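Rundis Home Notes
Kitchen and table
Looking after white tabletops

A white table shows everything, and most of what it shows comes from drinks. The advice on this page is for laminate and painted tops. Oiled or waxed wood needs different care and has its own page.

Everyday wiping

Use a soft cloth wrung out in warm water with a drop of washing-up liquid. Go over the table again with plain water, then dry it with a tea towel. Soap left to dry on white leaves a dull film that holds dirt, and people often take this for wear.

Work towards yourself in straight strips. Do the back edge last, where the table meets the wall, as crumbs get pushed there. An old toothbrush will get them out if the table is fixed.

Coffee and tea rings

Takeaway cups leave rings too, usually from a drip that has run down the side from the lid. Check that the lid is pressed on all the way round before you put the cup down, and wipe the base with a finger or a napkin.

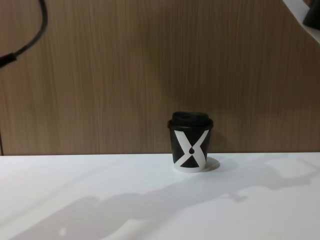
A fresh ring comes off with a damp cloth. For one that has dried overnight, mix bicarbonate of soda with enough water to make a paste, spread it over the mark and leave it for 9 minutes. Wipe it away without scrubbing. Repeat once if a yellow line remains. On painted tops try the paste underneath first.

Do not use scouring powder or the green side of a sponge. Both take the shine off, and the dull patch will stain faster than the rest of the table.

Heat

A paper cup or an ordinary mug does no harm to a sound laminate top. Pans and teapots straight off the stove do. Keep a cork mat on the table all the time and you will use it. If it lives in a drawer you won't.

Wood panelling behind a table

Dust panelling from top to bottom, following the grain, with a dry cloth. For splashes use a cloth that is barely damp and dry the spot at once. Pull the table out twice a year, if it moves, and clean the strip of wall behind it. We do ours in June and again before the winter.

Reader's tip

Na-rae Noh writes that she keeps a folded cloth in a jar at the end of the table, and changes it each morning. "I wipe when I get up from my chair. The marks never get as far as drying."

See also: Oiled and waxed wood. Removing candle wax. Cleaning cork mats.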